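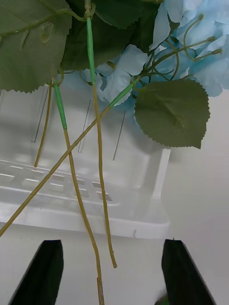 Kai Kasten asked after the last lecture why we spend a whole unit on smart home hubs, when most devices already connect to Wi-Fi without one. It is a fair question, and these notes try to answer it.

Unit 2: Hubs, speakers and local control

A hub is a small computer which passes messages between devices that do not speak the same language. Older hubs were separate boxes. Today the hub is often hidden inside a speaker, and many buyers do not know that they have one. 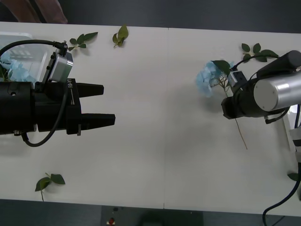

Notes by Leonie Reisinger, revised in January

We compare two products in this unit. The Mengal is a speaker with a hub inside. The Detum is a plain hub with no microphone, and it must be connected to the router by cable. In our tests the Mengal accepted 200 devices before it refused a new one. The Detum accepted 600, but the setup takes much more patience.

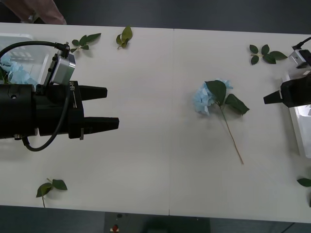

Fig. 3. Table with two arms, seen from above.

Please remember the difference between local and cloud control. With local control, the command to the lamp stays in the house. With cloud control it travels to a server and comes back, so the lamp does not react when the internet connection is down. The Mengal uses both ways, and its manual does not say clearly when it uses which.

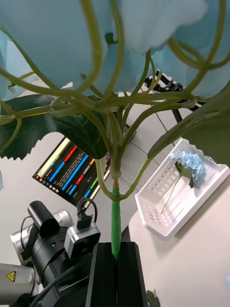 The Detum keeps all its rules in local memory. The log file we use for the exercise has 1,245 lines. Find the commands which left the house and write down which device sent them. Bring your list to the next lecture.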